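To: clemholm-tenants
From: Facilities Office, Clemholm Building
Date: Oct 18, 2023
Subject: Re: Loading dock hours and freight elevator booking

Members of the list,

The Facilities Office has received several replies to the notice on dock hours. The one quoted below raises the points most often repeated, and it is answered here for the benefit of all tenants.

> The notice says the dock will close to deliveries at 3 p.m. Our main
> supplier, Harahap, does not offer morning slots on this side of the
> river. Are we expected to change suppliers? Also, the booking form for
> the freight elevator asks for a unit number and a floor, but it rejects
> ours every time. We are on the second floor, rear corridor. Finally,
> does the 60-minute limit include the time spent waiting for the
> elevator? Last month it was held on the top floor for most of an
> afternoon.
>
> Plusgate, second floor

Tenants are not expected to change suppliers. Deliveries that cannot be scheduled before 3 p.m. may be received at the side entrance on the lane, provided that the goods can be moved by hand cart and that a member of the tenant's staff is present to sign for them. Pallets will not be accepted at the side entrance under any circumstances. The door is narrow and the ramp is shared with the cafe, Stomach, whose own deliveries arrive in the late afternoon.

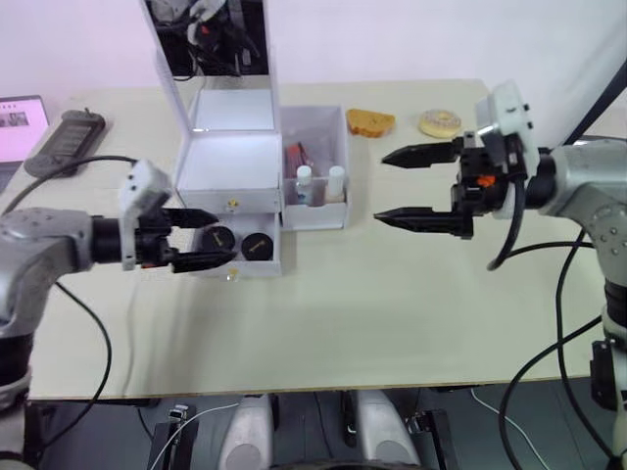
With regard to the booking form, the fault has been traced to the way rear corridor units were entered when the system was set up in June. Those units were listed without a floor. The records are being corrected. Until then, rear corridor tenants should leave the floor field blank and write the floor in the notes box. Bookings made in this way will be treated as valid.

The 60-minute limit begins when the elevator doors open at dock level. Waiting time is not counted. A tenant who finds the car held on another floor should call the front desk at extension 466, and staff will release it. Tenants are reminded that the key switch must be returned to the normal position after each use. Wedging the doors open with packaging trips the safety circuit, and the car must then be reset by the service contractor. This has happened 2 times since the last inspection, and the cost of any further call-out will be charged to the unit that made the booking.

Two smaller matters were raised by other tenants.

Flattened cardboard may be left in the cage beside the dock, but foam and plastic film may not. Please take these to the gray bins in the yard.

Contractors arriving by van may park at the dock for loading only. Longer stays require a permit, which can be collected from the front desk on the day of the visit.

The revised hours take effect as stated in the original notice. A corrected copy of the dock rules, including the side entrance arrangement, will be posted by the elevator and sent to this list. Further questions should be addressed to the Facilities Office and not to the security staff on duty.

Facilities Office
Clemholm Building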